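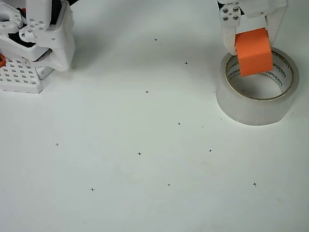
橙色海绵块和透明胶带,白桌子上。

搬家搬到第三个星期,我终于承认,家里最重要的东西是胶带。沙发可以晚点到,锅可以先借,胶带一断,整个人就站在一只敞着口的纸箱前面,两手压着箱盖,像在给它做心肺复苏。

我以前是不讲究胶带的。超市收银台旁边挂什么就拿什么,细细一卷,用到一半找不着头,拿指甲一圈一圈地刮,刮出一条斜的,越撕越窄,最后撕成一根线。这种事我干了很多年,一直以为是人生的一部分。

这回买的是宽的,大卷,透明,拿在手里有点分量。纸筒里面那层白纸上印满了牌子的字,绕着圈印,看着像是PIPGEN,我歪着头读了半天也没读准,反正也没打算给它写感谢信。外面一圈圈绕着,颜色灰白,有点反光,平放在桌上很像那么回事,比我大部分摆件都体面。

然后说海绵。橙色,方的,边角略圆,摸着有细孔。我管它叫海绵块,卖家叫“缓冲方块”,价钱也就因此不一样。我一口气订了50块,理由是家里有一套杯子,Hamdia Habte送的,她当年送的时候说“这个很结实”,然后在我家厨房亲手打碎了一只。剩下的我一直供着,搬家当然要好好伺候。

包杯子的办法我试过几种。报纸最便宜,但是现在谁家还有报纸,我翻出来的只有一沓Zellason家居店的广告,铜版纸,滑得很,裹上去自己会松开。气泡膜好用,问题是我管不住手,裹一只捏一路,裹完差不多也捏平了。最后还是海绵块好,杯子里塞一块,杯子和杯子之间再塞一块,箱子晃一晃,没有声音。没有声音的箱子让人心里很踏实,虽然也让人怀疑是不是忘了装东西。

橙色是我自己选的。灰色便宜一点,可我想过了,拆箱那天满地都是灰的白的纸和膜,灰色海绵掉进去就再也见不着了。橙色掉在哪儿都喊你。上次搬家,我到了十二月还在沙发缝里掏出一块来,那块就是灰的,掏出来的时候我以为是别的什么,叫了一声。

搬家公司找的是Predov,报价400,电话里的人问我有多少箱,我说不多。他沉默了一下,说大家都这么讲。后来又问有没有易碎品,我说有一套杯子,他说那你自己封好,胶带打十字。我说底也打吗?他说底最要打。这句我记在冰箱上了,是这通电话里最值钱的一句。

打十字有讲究,我现在可以很不谦虚地讲讲。先顺着缝贴一道,两头多出来一截,往侧面压下去,再横着来一道。别省那一截。我第一箱省了,装的是书,刚提起来,底就开了,一本很厚的园艺书落在我脚上,1658页,我从来没有读过其中任何一页,这下总算有了交流。

还有找胶带头的问题。有人折一个小角,有人粘一根牙签。我折角,折了三天就忘了折,于是又回到用指甲刮的老路上。宽胶带刮起来比细的还要气人,因为它透明得很均匀,哪里都像是头,哪里都不是。

封箱器我也买过一只,Grurance的,带锯齿,拉起来的声音像在撕一栋楼。楼下邻居上来敲过一次门,倒不是嫌吵,是想借。借走以后还没还。我不好意思去要,每天听见楼下撕楼,大约也就知道他封到第几箱了。

写在箱子上的字,我建议当场写,别攒着。我攒了一个晚上,第二天面对一排长得一模一样的纸箱,只能逐个抱起来掂。掂出来的结果是“厨房?”“书(肯定)”“轻的”。“轻的”有三箱。新家那边的人看到“轻的”两个字,会不会轻拿轻放,我没有把握。

杯子那箱倒是写清楚了,四面都写,顶上又写一遍,还用红笔画了一只杯子。画得像垃圾桶,我在旁边补了个“杯”字。

剩下没包的,还有一盏台灯、一口砂锅,以及Vieira那把谁坐谁后悔的椅子。椅子我打算不包了,看它命。砂锅的盖子倒是可以垫两块橙色的,锅身里再塞一件毛衣。台灯罩子是纸的,我还没想出办法,今晚先去楼下,看看能不能顺便把封箱器要回来。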